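Home Guides Storage Workshop Contact

18 July 2018
By Chrysoula Kalogeropoulos
4 min read

Labeling a parts store so that it stays labeled

Most small parts stores fail at the label, long before they run out of shelf space. The method below was set up for the Tunholm store, which holds 377 part types in 29 racks. It needs a spreadsheet, a label printer and one day without deliveries. 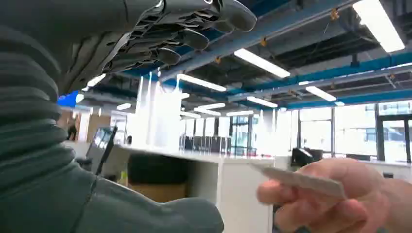
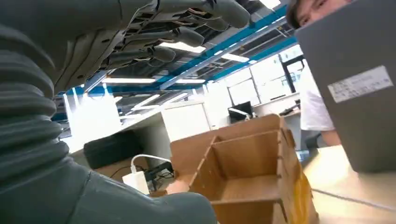

Pantelis Tzanetos objected to the first draft of this guide on the grounds that location codes should never contain the part name, and that any scheme mixing the two would have to be relabeled at the first change of supplier. The steps have been revised to match.

1. Fix the location code

Use rack, shelf and position, in that order: 04-C-11. Pad the numbers with a zero so that the spreadsheet sorts correctly. Leave out the letters I and O. Shelves are lettered from the bottom up, so a shelf added later on top takes the next letter and the existing codes stand.

2. Number the parts separately

Each part type gets a plain serial number with no meaning built in. We start at 3000 to keep part numbers visibly different from rack numbers. Do not reuse a number after a part is dropped.

3. Build the sheet

One row per part type. Columns: part number, description, location, unit, reorder level. Write descriptions noun first — "washer, flat, M6" — and keep a list of the permitted nouns on a second tab. If a part is held in two locations, give it two rows and mark one as overflow.

4. Print and apply

Print location labels first and apply them to the shelf edge. Part labels go on the container. Wipe the surface with alcohol and let it dry before applying. Paper labels lift at the corners in a damp store; use polyester.

5. Check

Walk the racks in code order with a printed copy of the sheet. Our first check in February matched 359 rows. The remaining 18 were split between wrong shelf letters and parts entered twice under different nouns.

Repeat the check after any rack is moved. Corrections go into the sheet before a new label is printed.

Previous Next Back to top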